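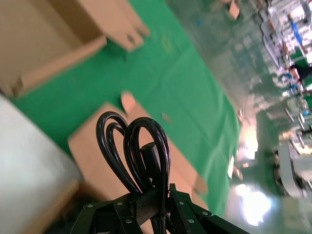

Automation and Handling Team | News

18 December 2023

Wrist camera trial moves to the factory floor

The automation and handling team has started the second stage of its gripper comparison, taking two models out of the test bay and onto the production floor at Hillura.

The Drumia and Choi grippers are being tried on the same arm with the same controller. Each will be given 3000 picks, made up of cartons, flattened cardboard and power cables. Cables were added to the list after the March bench tests, when both grippers handled boxes well but often lost their hold on coiled cable.

Every attempt is recorded by a small camera mounted at the wrist. Team lead Elba Carrasco said the view from there is close enough to judge how a coil of cable is sitting and where the plug is.

"On the bench we controlled the lighting," she said. "Out here there's glare off the green floor and people working in the background, and the software has to cope with both."

The Choi unit is the lighter of the two and takes 3 minutes to change over. The Drumia unit takes longer to fit but has a wider opening, which operators prefer for cartons.

A third gripper, from Pudunus, was withdrawn from the trial after its mounting plate didn't match the arm. It may be tested later with an adapter.

Staff who want to see the recordings can ask at the team office in Room 33.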